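The ferry to Magagula left at six in the morning, and my aunt had told me to be on it with the money. There were 875 in the envelope, all of it in small bills. I had sewn the envelope into my coat and then worried that the stitches showed.

The man next to me slept the whole way. I looked at the water. When we passed Dretunitz the bell rang and two women got off with a crate of hens.

My grandfather's house was the last one on the hill. The buyer was already in the kitchen, writing on a pad. He wanted the orchard and the well. He did not want the house — he said so twice — but he would take it.
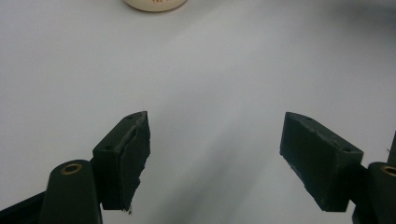 A pale table, with a shadow across it.

I asked if he would leave the pear trees. He said he would leave the good ones. I did not know which ones those were, and I had eaten from all of them.

He pushed the pad over to me. The number on it was 3,155. My aunt had said to pay off the tax with what was in my coat and sign nothing under 3,000, so I signed.

Afterward I walked down through the orchard. It was October and most of the fruit was on the ground. I filled both pockets and ate one pear on the way to the dock, then another while I waited for the boat.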